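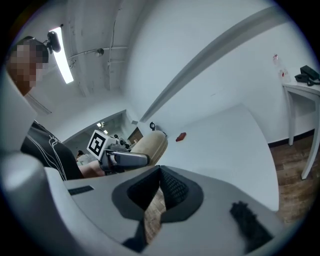
Side table
Category: Furniture › Tables › Small tables
Reading time: 2 min

A side table is a small table placed against a wall or next to a larger piece of furniture. It holds things that need to be within reach but would take up working space elsewhere, such as a lamp, a drink or a telephone. The term overlaps with end table and occasional table, and shops use all three loosely.

Form
Most side tables have a single flat top on four slender legs. Some have a drawer or a lower shelf. The top is commonly square or round, and a width of 400 mm is usual in flat-pack ranges. Height varies more widely. The Wistix line, sold in white, grey and a honey colour, stands around 510 mm tall, while the older Tenditz models were made to match the arm of a sofa and are lower.

Use with a telephone
The telephone table was once a separate item, often built with a seat and a slot for the directory. As directories disappeared the seat went with them, and an ordinary side table took over the job in offices and halls. A wall position suits a corded phone, whose line can run down behind the legs. The space underneath is often used for a basket or for spare cable. 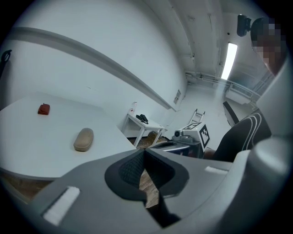 White side table with desk telephone, beside a larger white table.

Placement in workrooms
In a shared room the side table is normally kept clear of the main table so that chairs can be pulled out. Pale finishes show pen marks and cup rings – a damp cloth removes most of them. Light models slide on plank flooring and may be fitted with felt or rubber feet. The Godoy furniture catalogue lists these in packs of 40. 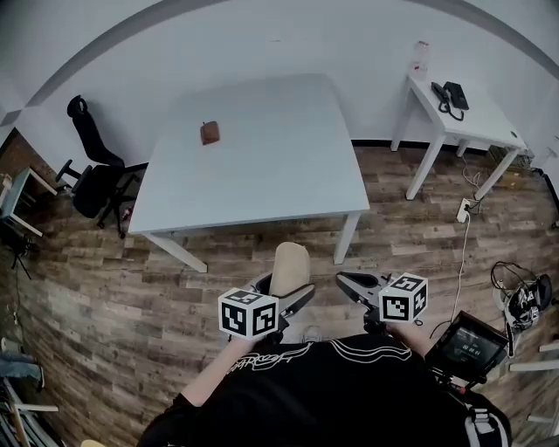 One reader wrote in May that rubber feet had marked the floorboards at home, and that felt ones, although they wear out sooner, were the better choice for a table that gets moved for vacuuming.

Related articles
Nest of tables
Telephone seat
Console table
Petinent (furniture maker)
Furniture feet and glides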